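Course handout: Data Collection for Robot Manipulation
Unit 2, notes for the visit to the Rondside workshop
Visit date: Oct 14, 2026
Prepared by Mandla Sibiya

Please read these notes before the written report. They cover the demonstration and the points which we discussed with our host, Unathi Adams.

1. Purpose of the visit

In the lectures we have spoken about teaching a robot by teleoperation. In Rondside the approach is different. A person holds the grippers in the hands and does the work directly, and the cameras record it. The task for our group was to wipe a large glossy panel with a gray cloth. The recordings are kept in a collection with the name Stedach. On the morning of our visit it had 3,222 episodes, of which 233 are wiping.
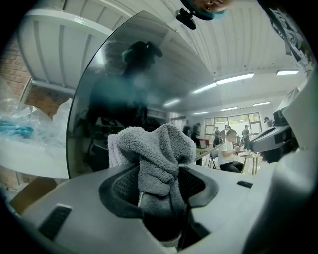

Wiping looks simple, but for learning it is a difficult task. The cloth changes its shape all the time, so it has no fixed pose that we can write down. The contact force is also important, and a camera does not measure it. Unathi Adams told us that new operators usually press too hard in their first sessions.

2. Tracking of the grippers

The position of each gripper must be known in every moment. For this a marker block with a black square pattern is fixed on it. When the operator turns the wrist too far, the marker goes out of view and the episode may be rejected. A dark shiny surface brings one more problem, which is reflection. Please compare with section 4 of the Dlamini notes, where we treated false detections. 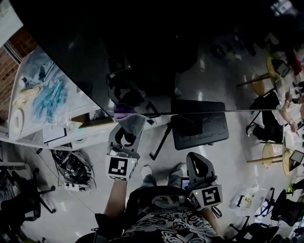

Figure 2. Operator with two handheld grippers at the panel. The gray cloth is held at the panel's edge by one of them.

3. Questions from the group

Is the second hand necessary for wiping? Not always. It can hold the object steady, and the episodes stay in the same two-hand format as the other tasks.

Can the data be used with another robot? Yes, if the fingers are similar. The arm can be different.

4. Report

Write 2 pages. Choose one household task and explain what the cameras would miss. Leave the report in the Biltetti folder or bring it to room 104. The next visit is in January.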